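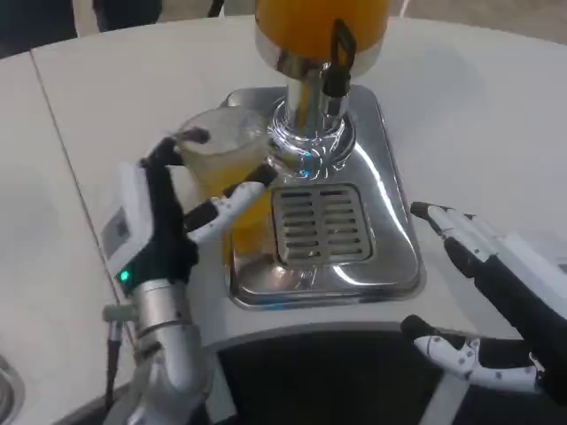 The breakfast staff at Winivura asked whether the juice dispenser really needs a check of its own, given that it gets wiped down every morning anyway. It does, and I hope the comments below explain why in a friendly sort of way.

Juice dispenser, breakfast room – opening and closing check
Site: Winivura guest house, Giltivard
Form 193, March issue

1. Table and position
Table steady, top clean, dispenser sitting level.
OK. The white tabletop shows every drip, bless it, so please keep a cloth close by. I would still like the base moved back a little from the front edge, as people do lean there with their trays.

2. Container
Juice container seated properly, no cracks, no weeping at the join.
OK. Run a dry finger round the chrome band before you fill up, and again once the juice is in. We lost most of a container last summer that way and I have not forgotten the carpet.

3. Tap and spout
Lever moves freely and returns by itself, no dribble after 30 seconds.
OK, though a touch stiff. Dried pulp is nearly always the culprit – warm water and the small Lema brush will see to it. Do mind the ribbed collar, which holds on to more stickiness than you would ever believe.

4. Drip tray and grate
Grate lies flat, tray emptied, slots clear.
Attention needed. A glass has to be able to stand on the grate without rocking, and the slots should be brushed through lengthways and then rinsed. Empty the tray at 2 in the afternoon as well as at closing, please, even when it looks as though it could wait.

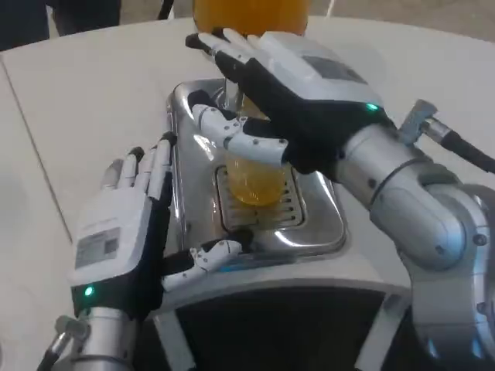
5. Glasses
No chips at the rim, no cloudiness, dry before they go out.
OK. Six put aside for chips, which is rather a lot for one month, and I suspect the stacking. Trollen are sending replacements with the next delivery.

6. Closing down
Leftover juice poured away, container washed and left open to dry, steel parts buffed.
OK on the whole. The polished top wants a soft cloth and never the green scourer, however tempting it may be at the end of a long shift. Sign the sheet by the fridge when you have finished, and put any leaks in the red book.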